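Print this article | E-mail this article
Shares: 49 | Comments: 30

The Zipper Fault

How a quarter-inch timing error got into a fabric-handling program and stayed there for months

Jul 6, 2020

The first sign of trouble was a torn bag. In November, a folding cell at Triltard, a contract laundry equipment builder, closed its jaws on the end of a zipper, pulled, and kept pulling after the slider had reached its stop. The mesh parted along the seam. The arm completed its motion, released the bag and logged the cycle as a success.

A single torn bag costs little. The log entry was the more serious matter. The cell had been sold on the strength of its ability to detect when a soft item was not behaving as expected, and it had failed to detect an item coming apart in its grip. When Triltard's engineers went back through the bags already cleared that week, they found over 50 with stretched or separated stitching near the zipper end. All had passed.

The software running the cell is called Ravine. It is a learned controller, trained on recordings of people doing the task by hand with instrumented grippers. The recordings supply jaw position, tool position and video. The controller learns to produce similar motions on a robot arm fitted with the same jaws. The method suits cloth and netting, which are hard to model and change shape every time they are touched.

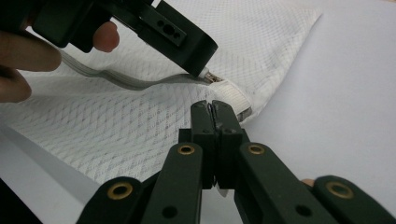 Force was the obvious suspect, and the investigation spent its first weeks there. The jaws on the arm were checked against a load cell and found to close within limits. The wrist sensor was replaced with a new unit, and the fault came back on the new unit. Attention then moved to the recordings. Zipper work on a mesh bag is usually done with two tools: one pinches the end of the zipper tape and keeps it stretched out, while the fingers of the other come together just under the band, next to the small silver stop. The margin there is small. A pair of fingertips that closes a quarter inch too far along will take hold of the stop or the netting in place of the tape, and from the jaw position alone the two grips look much the same.

The cause was in the timestamps. Each gripper reported its jaw position on its own clock, and the video was recorded on a third. The clocks were aligned at the start of a session and were assumed to stay aligned. They did not. In long sessions, the jaw data from one hand ran steadily ahead of the video, so that by the end the controller was being taught that the fingers should close slightly before they reached the tape.

On most tasks, an error of this kind does no visible harm. A towel edge is wide, and a grip that lands a little early still lands on towel. Zippers have no such allowance. The robot reached the area of the stop, closed early, caught the mesh along with the tape and then executed a firm, well-learned pull.

That explained the tearing. The false success entries had a separate cause. Ravine judged the end of a pull by the distance the tool had traveled, with force used only as a backup. The force threshold had been raised to 30 newtons during an earlier project involving canvas, and it was carried over unchanged. Mesh fails well below that figure. The arm therefore covered the expected distance, stayed under the limit and reported a closed bag.

Triltard brought in Nouri, an independent test house, to confirm the finding. Nouri's procedure was simple. It repeated the original hand work with the same type of bag, in short sessions and long ones, and compared the clocks at the end of each. 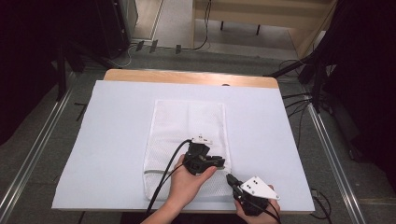
Two-handed work on a mesh laundry bag, with a cabled gripper in each hand.

The tests covered 1000 demonstrations. In the short sessions, drift was too small to matter. In the long ones it was consistent in direction and grew with time, which matched the pattern in the damaged bags. Nouri's report also noted a contributing factor that the first review had missed: the tool that drifted most was generally the one used for the pull, so the error fell on the hand where it could do the most damage.

The repair had three parts. The clocks are now realigned continuously during a session. Recordings made before the change were either corrected against the video or discarded. The force threshold is set per material, and a pull that ends without the expected rise in force at the stop is logged as unresolved and sent for inspection.

The last change has been the least popular with customers. Unresolved cycles slow the line, and one site, a linen plant operated by Skodeder, asked for the check to be made optional. Triltard declined. The plant has since accepted a longer cycle time on zippered goods and runs its flat goods at the old rate.

Some questions are still open. The corrected recordings were aligned by eye, using the moment when the fingertips meet, and that moment is often hidden by cloth or by the operator's own hand. Nouri recommended re-recording the zipper set in full. Triltard has re-recorded part of it and says the remainder will follow when the revised grippers, which share a single clock, are ready for use.

There is also the matter of other tasks trained on the same sessions. Drawstrings and snap closures were recorded in the same period, on the same tools, and no faults have been reported on either. The force logs for both are under review.

Print this article | E-mail this article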